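Projects > Paewai > Bench news

Print this item | E-mail this item

The hand that wouldn't let go

September 27, 2026

Well, we finally have something to write about that isn't a new record! The Paewai bench at Clemen had been running so smoothly that the last few updates were getting a bit samey, and then on run 215 the hand took hold of a button box, pressed what it was meant to press, was told to open, and stayed shut. For 13 seconds. If you have never stood next to a robot that is ignoring you, I can report that it feels like a good deal longer than that.

No one was hurt and nothing expensive got broken, so I'm free to say that it was one of the most interesting faults we have had since the project began. It has kept half the workshop happily arguing ever since, and the fix is simple enough that anyone using a Grumitex hand with the Vorham controller can put it in today. Please do!

For newer readers, Paewai is our attempt to get an arm and a hand to work ordinary control panels, the kind with proper push buttons that click when you lean on them. The hand has to find the box, steady it or pick it up, press the right button with enough force to make the contact and then get out of the way. We had 1,731 good presses in the log when the trouble started, which is a lovely number, and it made us a bit relaxed.

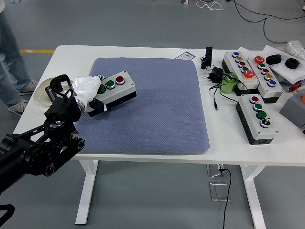
Letting go had never been on our list of hard problems. Nearly all the effort this year went into the press itself, working out how far to push and when to stop pushing, and the release was a single line near the end of the script that said "open" and then moved straight on to the next step. The trouble showed up with the three-button box, the one with two greens and a red. When the hand takes it by one end, as it likes to, the rest of the box sticks out past the fingers, slantwise over the blue-grey mat, and makes a very handy lever. So when the script moved on and the arm set off for its rest position with the fingers still closed, the box went along too, and its far end dug into the mat on the way round. The wrist sensor got up to 74 newtons before the arm decided that something was badly wrong and stopped itself.

The arm did exactly the right thing there, and I want to give it credit. The force limit is dull to set up and dull to test, and it was the only part of the whole chain that noticed. The script thought the hand was open. The hand's own status light was perfectly content. We were all looking at the screen, where a green tick had already appeared next to "release".

Then came our own mistake, and it's the bit I would most like people to read. One of us reached in to free the box. It was a natural thing to do – the arm was still, the box looked as if it might fall, and a hand was out before anyone had thought about it. But an arm that has stopped on a force limit has only paused. The motors are still live, and the hand has no force limit of that kind at all. The fingers opened by themselves a moment later, with the box dropping on to the mat and a very startled colleague holding nothing. It could just as easily have gone the other way and closed up tighter.

The rule is now that you press the real stop and hear the power drop out before any part of you goes over the table. That sounds too obvious to print, but we had got into a bad habit, and the boxes we practise on had helped us into it. Two of them carry a big mushroom button that looks just like the sort of thing you would thump in a panic. They are targets for the hand to press. They are not wired to the arm, and thumping one will do nothing for you whatsoever!
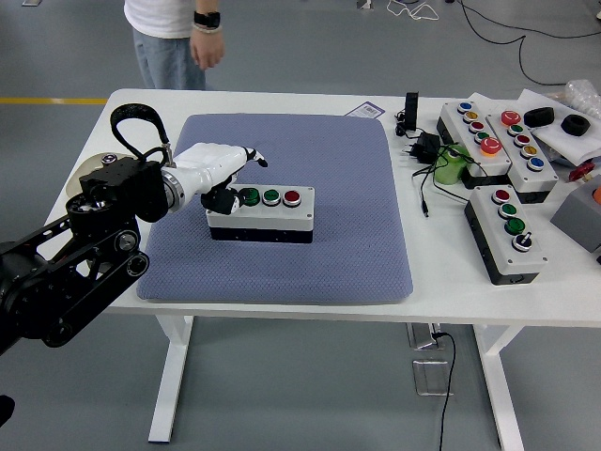 As for why the hand stayed shut, it took us a couple of days of reading logs and a great deal of tea. When the fingers meet something solid and can't close any further, the hand sends the controller a little message saying it has stalled. That's normal and useful, and it is how we know it has a grip. What we hadn't spotted is that if an "open" command arrives in the same instant as the stall message, the controller answers the stall message and throws the command away. It doesn't keep it for later and it doesn't complain. It had marked the command as sent, and so up came the tick.

The hand opened in the end only through a timeout that one of us had put in ages ago to stop the motors getting warm, and had forgotten all about. A happy accident, but I wouldn't want to lean on it twice.

We could make the fault happen on purpose once we knew where to look, and that was a very good afternoon. You tell the hand to close on a box and send "open" at slightly different delays until you hit the gap. It is a narrow one. Most of the time you miss it completely, and I'm no longer surprised that we got as far as we did without meeting it.

If you want to put the same changes on your own set-up, ours are these:

- After sending "open", read the finger positions back and wait until they have really moved. If they haven't, send it again.
- If the second try fails, stop the arm where it is. Don't let it carry on to the next step.
- Lower the wrist limit during release. A hand that is meant to be empty shouldn't be feeling much at all, so there's no need to allow it the full working force.
- Show "release" as done on the screen only when the fingers say so.

The second one caused the most debate. Some of us wanted the arm to set the box gently back down and have another go, and that may well be the better answer one day. For now we have a machine that stands still and waits for a person, and I sleep very well on that.

The box itself is fine, by the way. We checked all three buttons afterwards and they still click beautifully. The mat has a small dent in one spot which will probably come out.

Runs have started again with the new release check in place, and the bench is a touch slower for it, as every press now ends with a short wait. Worth every bit of it, in my view. We plan to have the rotary switch added to the routine by November – turning is a different job from pressing and the grip has to hold through a twist, so expect news of fresh and exciting ways to go wrong. The full log from run 215 is on the Paewai shared drive for anyone who likes that kind of reading, and if you have seen a hand drop a command like this on other kit, please write in. I'd love to compare notes.

Print this item | E-mail this item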